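Toy block

A toy block, also called a building block or play block, is a small solid piece, usually of wood, made to be stacked, lined up, sorted or knocked down. The cube is the most common shape. Other shapes include the cylinder, the triangular prism, the arch and the half-length brick. Blocks do not lock together, which separates them from interlocking bricks and magnetic tiles; a stack is held up by gravity and friction alone.

Materials

Wooden blocks are cut from hardwood or softwood. Beech, maple and birch are preferred because their grain is close and they splinter little. Pine is cheaper and lighter but dents easily along the edges. Blocks are also made of cork, rubber, foam and molded plastic. Foam and cork blocks are quiet and safe to throw, but they slide and compress under load, and tall stacks made from them lean.

Manufacture

Stock is dried, planed to thickness and ripped into square strips, which are then crosscut to length. For a cube the crosscut must match the thickness of the strip, and errors at this stage are the main cause of blocks that rock or sit crooked in a stack. Edges are eased by sanding or by tumbling in a drum. Heavy rounding makes a block more comfortable to hold but reduces the flat area of each face.

Color is applied as a water-based stain or as paint. Stain leaves the grain visible and does not change the size of the piece. Paint gives a more even color and adds a thin film, which can chip at the corners. The Hofstetter workshop in Drasach finishes its cubes in three coats, with a light sanding between them.

Sizes and sets

Cubes for hand use typically measure between 2 and 5 centimeters on a side. Smaller cubes are used for counting and pattern work, and very small ones are unsuitable for young children because of the choking risk. Sets are sold by count or by color. The Zalleo set, designed by Mechthild Wallner, has 13 pieces in a shallow tray, with one space left open so that the pieces can be slid around.

Use on a table

Table work with blocks calls for a flat, steady surface. Bare wood gives enough grip for low stacks; cloth and carpet do not give level support and are generally avoided under a tower. Where a task has to be kept to one part of the table, the area can be marked out with tape. Tape in a color that stands apart from the tabletop is the easiest to follow, and gray is readable on most brown wood. A few cubes are sufficient for simple sorting and placing tasks. Repeating a color among them, as with two yellow cubes alongside a blue one and a dark green one, allows matching as well as naming.
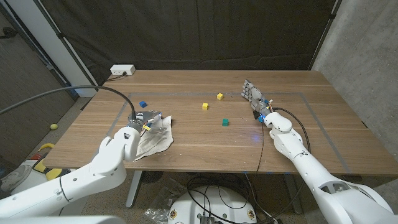 Common tasks

Sorting: cubes are grouped by color, size or finish.

Stacking: cubes are placed one on another with their faces lined up. Towers of about 4 cubes are a usual first target.

Copying: a pattern is laid out and then repeated beside the original. Su-bin Moon and Kofi Issahaku, in their classroom manual for the Gultotham day school, recommend starting with flat rows before moving to patterns that have height.

Bridging: two cubes are set apart and a longer piece is laid across them.

Care and storage

Wooden blocks are wiped with a damp cloth and dried in open air. Soaking raises the grain and may cause checks in the end faces. Stained blocks can bleed color when wet and should be dried apart from unfinished ones. Rough spots are removed with fine sandpaper, worked in the direction of the grain. Storage in a lidded box keeps dust off but should not be airtight if any piece is still damp.

See also

Counting rod
Nesting box
Pattern block
Unit block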